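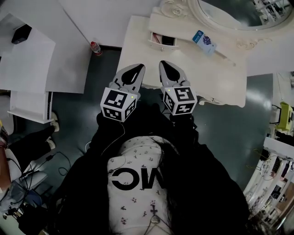
The white vanity, with its little front drawer pulled partly open.

I wanted a vanity for years before I bought one, and I'm still a bit silly about it. Mine came from Komcombe, secondhand, for 1260 dollars (my sister hasn't stopped teasing me!). I went for the carved roses and the oval mirror, and then of course I filled the drawers with junk in a month.

So I called my friend Eimear Gallagher, who clears out dressers for fun – she really does – and she told me to start with one drawer and leave the top almost bare.

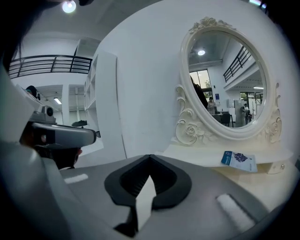
One pretty card can stay out, she said, and everything else has to earn its spot. I gave myself six lipsticks and tossed the dried-up ones. The carving takes longer, and I go around the scrolls with a soft makeup brush, petal by petal, usually with the radio on. By October I'd like to tackle the shelves too.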